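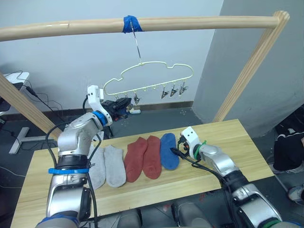
Figure 6.1 Five socks laid in a row on a light-colored wooden table, toes all pointing the same way.

Chapter 6
Sorting and Pairing

Most advice on laundry treats socks as an afterthought. Wash them, match them, roll them, done. The household manuals give them a paragraph, usually a cheerful one, and promise that a good system will end the problem of the odd sock for good. We should be suspicious of that promise. Students who try the systems in this chapter will still have a leftover sock at the end of some loads, and the question worth asking is what each system costs in time and table space for whatever it saves.

Look at the row in Figure 6.1. Two socks are light gray, two are brick red, and the last is blue. By color alone, the sorting looks easy. But is color enough? One of the grays appears slightly darker than its neighbor, and one of the reds looks a little shorter than the other. Differences like these can come from the light, from the way a sock is lying, or from the socks themselves. A glance will not settle it. Laying one sock on top of the other might.

The flat row is the starting point of what the Lirwood course calls "open sorting." Every sock goes down on a clear surface, cuff away from you and toe toward you, before any pair is made. Supporters say it prevents false matches. Perhaps it does. It also takes up a lot of table, and a family load of 60 socks will not fit on most of them. The older Billberg method skips the table and pairs straight from the basket, which is faster with small loads and, in our view, unfairly dismissed.

Then there is the single sock. Many books tell you to throw it out at once. Others want a special bin, a clip, or a mesh bag, and often have one to recommend. We suggest waiting until the next wash before you decide anything.

In this chapter you will
compare open sorting with pairing from the basket
test whether two socks of the same color are a true pair
judge the common claims made for clips, bins, and mesh bags

Before You Read
Write down how you pair socks at home now, and how long you think it takes. Keep the note. You will time yourself in Section 6.2, and most people's guesses are poor.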